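Plastic bottle
By Sarita Pathak
23/02/2022

A plastic bottle is a narrow-necked container used for liquids, powders and small dry goods.

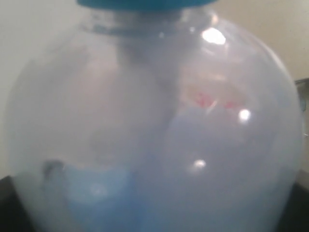
Most are shaped by blowing warm plastic into a mould. The neck is usually formed first — its size decides which caps will fit. Clear plastic does not always look clear, and a large bottle with a rounded body and a teal-blue cap may appear hazy, with its contents blurred.
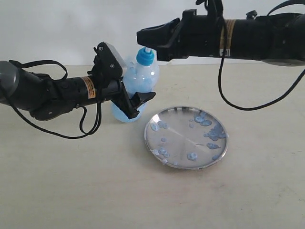

Caps are often made from a different plastic from the body. Some recycling schemes ask for them to be left on. 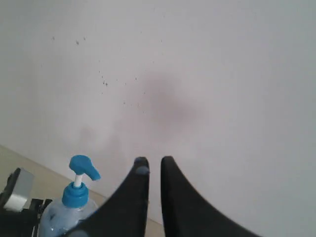 Coloured bottles are generally harder to sell for recycling than clear ones.

78 shares
50 comments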